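I went to the Felleck open day in June expecting a sales pitch with coffee, and the coffee was better than I expected. They had given over the back half of the building to gripper comparisons. Visitors could put their names down for a station and drive an arm themselves, so I did.

## The comparison bench

The idea was simple enough. Two sets of fingers, the Lidel and the Ikonen, take turns on the same arm with the same controller, and each picks up ordinary household things. Felleck's handout lists the Lidel set at $1,587 and the Ikonen at $3,149. I wanted to know what the extra money buys, and I asked that at every station until people started seeing me coming.

Tyyne Rissanen was running the bench. She was patient with me and didn't oversell, which I appreciated, although she did steer me toward the bowl when I asked to try the wine glass. A plastic-looking bowl with a rounded lip is a kind thing to hand a gripper. I'd have liked to see a wet plate, or a bag of rice.

You work from the wrist camera view on a monitor. The picture is sharp enough to show the weave of the cloth, and I have no complaint about detail. My complaint is where the camera points. With the bowl far ahead of the fingers, the top of the view slices it off, so you're lining up on the near rim and guessing at the rest. I brought this up and was told most people get used to it. Maybe they do.

Wrist view with the fingers open and the bowl still well ahead of them:
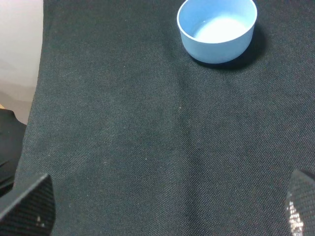
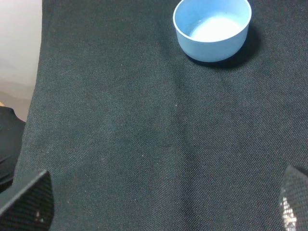 ## What I got out of my turn

I was allowed 5 tries with each set. With the Lidel fingers I lifted the bowl on 3 of them. With the Ikonen I also managed 3, and I was already more practiced by then, so if anything the cheaper set came out ahead. That's a tiny test by a clumsy visitor and I wouldn't buy or reject anything on the strength of it. But the wall poster claimed a "clear advantage in everyday handling" for the Ikonen, and I couldn't find anyone who would tell me how that had been measured, or on what objects.

The misses were mostly mine. I kept coming in too low and nudging the bowl along the cloth. A dark cloth with a pale bowl on it is also about as easy as it gets for a camera. I asked whether they had tried a dark bowl on the same cloth and Tyyne said they had, on another day, and that it was "harder." She didn't have numbers with her.

## The Lidholm controller

Next door they were showing the Lidholm controller, a handheld thing with a thumb wheel for opening and closing the fingers. I liked the wheel. I didn't like the lag, which was short but long enough to make me overshoot. The man at that station blamed the building's network. I have now heard that explanation at three different open days in three different buildings.

There was a talk after lunch on mounting the camera higher on the wrist. It was the most useful part of the visit, partly because the speaker showed failed grasps as well as good ones. A higher mount keeps more of the object in view on approach, but the fingertips get smaller on screen and fine placement suffers. Felleck hasn't settled on a position yet.

## If you're going

Get your name on the bench list before noon, and bring your own object if they'll let you use it. Ask for the test sheets behind the poster. I left my address for a copy and haven't received one so far. Parking is behind the loading dock, and the sign for it faces the wrong way.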